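Farden Clothing Reuse Project
Progress report to the Gasix Fund, 7 September 2022

The grant has now been running since May and this report covers the work up to the end of last month. We took in 3418 kg of donated clothing in that time. Most of it came through the collection points at Trania Road and the Baidoo Centre. Children's wear and coats went out again fastest. Adult knitwear did not, and we are still holding 58 bags of it.

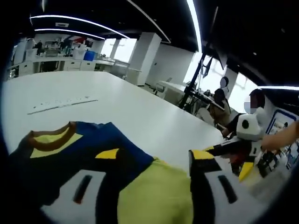 Families referred to us by schools and health visitors get a parcel within a week of the form arriving. We made up 352 parcels, against 108 in the same months last year. The rise is mostly school uniform. Two of the primaries changed their jumper colour over the summer and we were short of the new one until late August.

Spending is close to plan. Van hire went over because the fuel cost more than we had budgeted, and we have moved money across from printing to cover it. The second rail unit has not been bought — the supplier put the price up and we are looking at used ones.

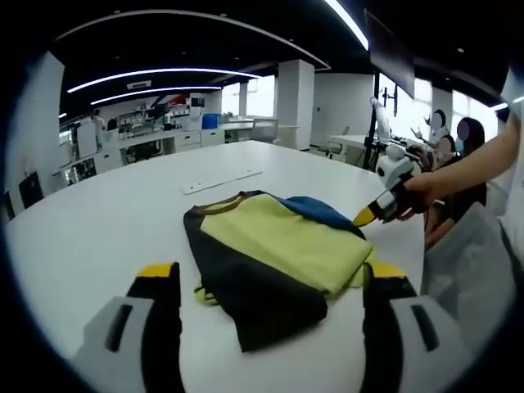 Rekha Chaturvedi asked at the last review whether the knitwear should go to the textile merchant now, before the store fills up with winter coats. Her view was that a low price today is better than paying for more space. Jhun Gatchalian would keep the heavier jumpers until the first cold spell and sell the rest. We have gone with his suggestion and will give the weights sold in the next report.

The remaining instalment is due once you have accepted these figures. Receipts for the van are attached separately.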